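# Pince à deux doigts : l'habillage blanc glisse et se froisse, vous mettez quoi au bout ?
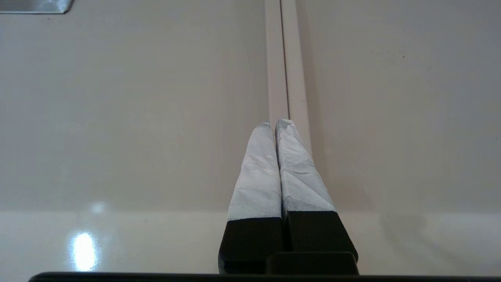 Delyth Yorath

Bonjour à tous ! Je participe à un club de robotique au lycée et on prépare l'épreuve « ouverture de porte » de la rencontre de Falldale, en avril. Le robot doit venir se placer face à une façade lisse, trouver la rainure verticale, y engager le bout des doigts et tirer. C'est la première année qu'on s'attaque à autre chose que des cubes à empiler et tout le monde est à fond !

Nos doigts sont noirs en bas et on a emballé le haut en blanc pour que ça accroche mieux et que la caméra du poignet les distingue bien. Pour le repérage c'est top, on voit tout de suite où sont les pointes par rapport à la rainure. Par contre l'habillage fait des plis, surtout sur le doigt le plus large, et j'ai deux soucis :

- pince fermée, les deux pointes ensemble sont trop épaisses et butent sur les bords de la rainure une fois sur deux ;
- la façade est très brillante, et notre détection de lignes prend parfois le reflet pour un bord.

Est-ce qu'il vaut mieux refaire l'habillage plus proprement, ou passer carrément à autre chose ? Et pour les reflets, vous traitez ça dans le code ou avec l'éclairage ? On a encore 14 séances devant nous, donc du temps pour essayer des trucs. Merci d'avance !

---

**Soudabeh Amini**

Super projet, j'adore cette épreuve ! On l'a faite l'an dernier avec mon groupe de BTS et on est passés par les mêmes ennuis.

Pour les doigts, je garderais du blanc mais en une seule couche, posée dans la longueur. Tu coupes une bande un peu plus longue que la partie à couvrir, tu la rabats par-dessus la pointe et tu lisses avec le dos d'une cuillère. Si tu enroules autour du doigt, les plis reviennent toujours à l'arrondi du bout. Nous, on a fini avec de la gaine thermorétractable blanche – deux minutes au décapeur, doigts démontés bien sûr – et on n'y a plus touché de la saison.

Pour l'épaisseur, est-ce que vous avez vraiment besoin d'entrer avec les deux doigts ? Essayez d'engager seulement le plus étroit, avec la pince entrouverte. Il faut décaler le point visé dans le programme, mais le doigt large reste dehors et ne bute plus. Mesurez quand même le jeu au pied à coulisse avant, ça évite de chercher dans le code un problème de mécanique (on y a laissé une après-midi entière...).

Pour les reflets : l'éclairage d'abord ! Une feuille de calque devant la lampe et la tache devient beaucoup plus douce. Ensuite, ne cherchez les lignes que dans une bande verticale au-dessus des pointes. Comme la caméra bouge avec la pince, les doigts restent au même endroit dans l'image, alors autant s'en servir. Chez nous la rainure ressortait comme deux lignes claires parallèles avec un trait sombre au milieu, et on rejetait tout ce qui n'avait pas cette allure.

Tiens-nous au courant, et bonne chance pour Falldale !

---

**raudsepp722**

+1 pour la gaine. Sinon du papier de verre fin sur les doigts avant de coller, ça tient mieux. Pour les reflets je sais pas, nous la porte était mate.

---

**Delyth Yorath**

Merci à vous deux ! L'idée du doigt étroit tout seul, on n'y avait pas pensé du tout, je la propose à la prochaine séance. Pour la gaine il faut que je trouve le bon diamètre – Soudabeh, tu te souviens de ce que vous aviez pris ?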